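Notes from the Wustanville workshop

Well, the gripper is back on its arm and I have the blisters to prove it! Regular readers will remember that the Visser had started letting go of things, mostly smooth ones, and mostly when I had my back turned. I'd been blaming the motor for weeks (I even priced a new one and had to sit down), but when I finally got round to a proper look it was the finger covers. The old ones had gone slick all over, and one had worked round so far that the seam was sitting right where the grip should be.

So, new covers. I cut them from black cloth left over from the Womenari job, pulled them on as tight as I could and went round the clamp screws twice. Then came the long bit, which is running the thing. Glossy, curved pieces are what I use for this, as they show up a lazy finger faster than any box will. I set it to close, hold for 40 seconds, open, and go again, and I stop every so often to feel whether the cloth has crept. 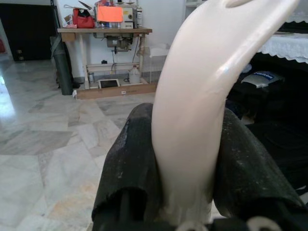
Rubber is what you want, according to Hellham, who wrote in after the last issue to say that cloth picks up every bit of fluff going and you end up gripping the dust instead of the part. Fair point! I did try rubber last September and it marked anything pale, so I've stuck with cloth and I wipe the fingers down with a barely damp rag before each session. If I forget, the counter on the controller gives me away. It stood at 2,279 closes when I switched off last night.

One more thing for anybody doing the same job at home: bring the closing force down before you fit new covers, then put it back up in small steps. I went up 8 steps and stopped there, and I left the wrist bolts alone until the end. The spare pair of covers is cut and in the drawer, and next time I'll be taking the cable clips off to see what's rattling.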